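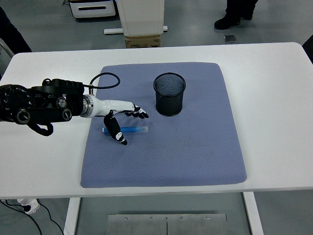
Right, I've been reading the Kirnine guide to the "settled desk" so that you don't have to. It is 265 pages long. A desk has four edges and a top. I have questions.

First claim: every desk needs a mat. Everything you work with lives on the mat, everything else leaves the table. Fine. I like a mat. A pen rolls less on one with a bit of texture, and a white table shows every mark you make on it. That's my whole case for mats and it took me two sentences. Kirnine gives it a chapter.

The chapter says a mat "tells the hand where work begins". My hand has never asked.

What it doesn't mention is cleaning. A diamond pattern looks lovely until you've eaten toast over it. I don't care how calming the blue is, crumbs get into anything with a groove. If you must have texture, buy one you can pick up in one piece and shake out of the back door.

Second claim: one pot, for pens, kept upright within reach and emptied every evening. Emptied! Into what? The book goes a bit quiet at this point. I went back over the page twice. I think the answer is a drawer, in which case I've got a drawer full of pens and an empty pot on the desk for decoration.

I will defend the black mesh pot to anyone though. You can see what's in it without tipping it out, dust drops through instead of making that grey felt at the bottom, and every office supplies place has them. Zepeda on the high street in Drurville had a stack by the till in January. I already owned one. I looked at them for a while anyway.

Known problem with mesh: a fine nib left without its cap finds a hole and stays there. Caps on. And a short pencil just disappears down the inside and you're fishing for it with a longer pencil.

Third claim, and this is where I nearly put the book in the recycling: pens should be chosen to match the mat. A blue pen on a blue mat is, apparently, "restful". A blue pen on a blue mat is a pen you can't find. I'd have thought that was the one thing a desk system was meant to prevent.

I did try it for a fortnight. Blue mat, blue marker, everything else off the table. It looked great at eight in the morning. By lunch there was post on it, a mug, a phone charger and somebody's library card. The system has no opinion on library cards.

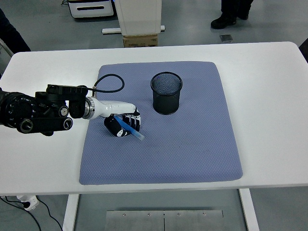 Pádraig Conneely: You're being hard on it. I did the one pot thing and it's the first time in years I've been able to find a ruler when I wanted one. Mine goes in with the pens now.

OK Pádraig, but where does your ruler go in the evening when the pot gets emptied? Genuine question. Rulers don't appear anywhere in the book. Nor do scissors, glue sticks or tape, so whoever wrote it has never had to wrap a present at a desk.

Also a long ruler in a light pot is asking for trouble. Stand it up, lean across for your tea, catch it with a sleeve and the lot goes over. A short one might be all right. A see-through plastic one laid flat at the back of the mat would be my preference, though I admit I'd then put paper on it and lose it.

(He's replied to say he has never emptied the pot in the evening. So he isn't doing the system. He's got a pot. I rest my case.)

Someone else has pointed out that the Kirnine group has 3,279 members and they can't all be wrong. They can. I was in it for a month. Most of the posts are people asking which mat to buy, and the answer is always the Rernham one, and the Rernham one is always out of stock.

For balance, the bits I've kept. The mat stays. The pot stays, with pens in it, overnight, like an animal. I've thrown out every marker that only worked if you shook it. I've stopped keeping pens in the mug I drink from.

The bits I haven't: the evening emptying, the colour matching, and the "two breaths before uncapping" on page 200, which I did once in front of my sister and won't be doing again.

Will lend the book to anyone in Drurville who wants it. You'll have to come and find it, it's under the post.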